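How to stop your robot losing its grip on a washing machine door

Our unloading routine kept dying at the same point: right finger closes on the door rim, door swings, arm throws a force fault and everything stops. Annoying! The basket underneath never got so much as a sock.

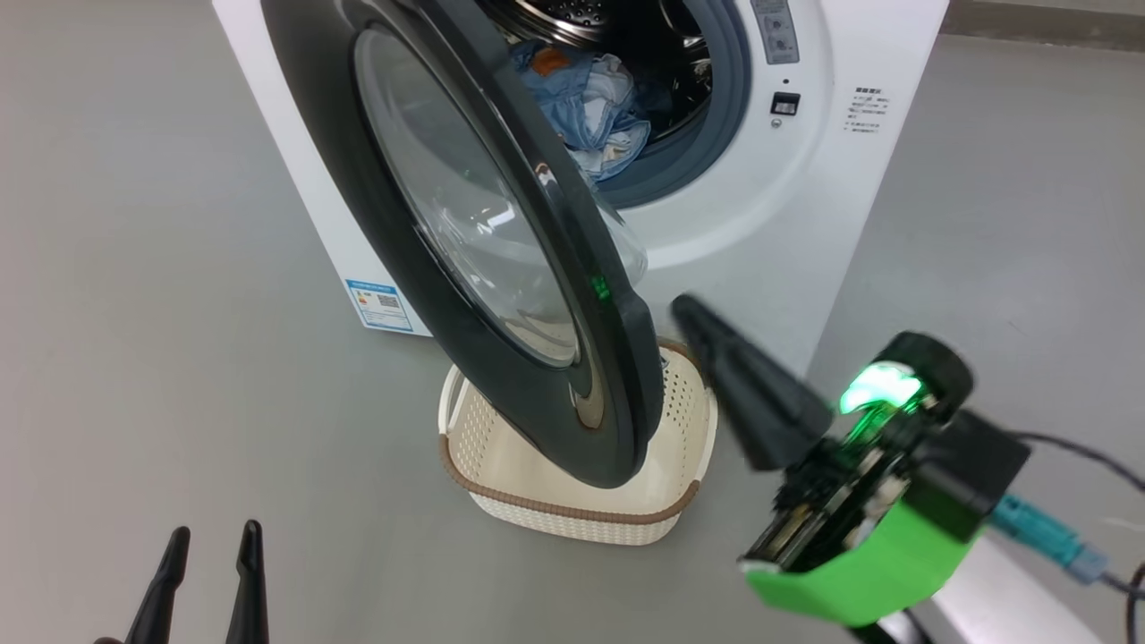

Words and testing: Annunziata Cirillo
Posted 9th September

I blamed the gripper first (wrong, sorry gripper). I went back through the Trasdale logs and found the fault always came late in the swing, when the arm was still pulling and the hinge had no more to give. My pull limit was set to 2,000 in our own units, and the arm tripped at 1,879.

So, what to do. Hit the stop and keep your hands out from between door and arm while it's powered. Open the finger, back the arm off, then clear the fault. Now drop the pull limit to 1,000 and shorten the swing path a touch.

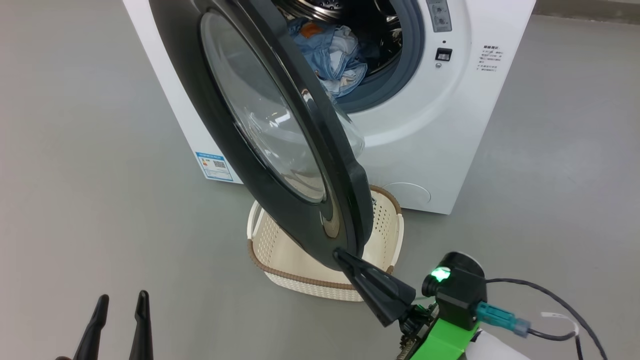
Right finger on the lower rim, left gripper open.

Run it 3 times with the left arm parked before you let it go near the jeans. If it still trips, check the wrist cable has enough slack, as mine was snagging back in December and gave me the very same error code.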